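Sorting cells at Vevach: what changes for the benches

Two robot cells are now running in the Vevach building, and the people on the sorting benches have asked what that means for their shifts. The cells do the fitting test for the Karakaya foam boards — each shaped block goes into its cavity and comes out again, up to 3000 times per board. Until May that was hand work, and it was hard on wrists.
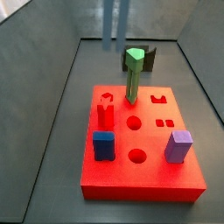
Who does what

Five bench jobs move to cell operator. Operators load the boards, clear stuck blocks and sign off each run. No one loses hours, and pay stays on the Jidatetti scale. The 50-minute rotation stays for everyone still sorting by hand.

The gripper needs more attention than we planned for. Operators check the clamp and bolts at the start of every shift, and training on that part is open to all benches. Sign up at the Ululness desk by Sun 12 January. 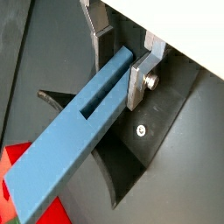
Blue bar and metal clamp block, seen from the gripper.

Questions about rotation go to your shift lead. Questions about the cells go to extension 91.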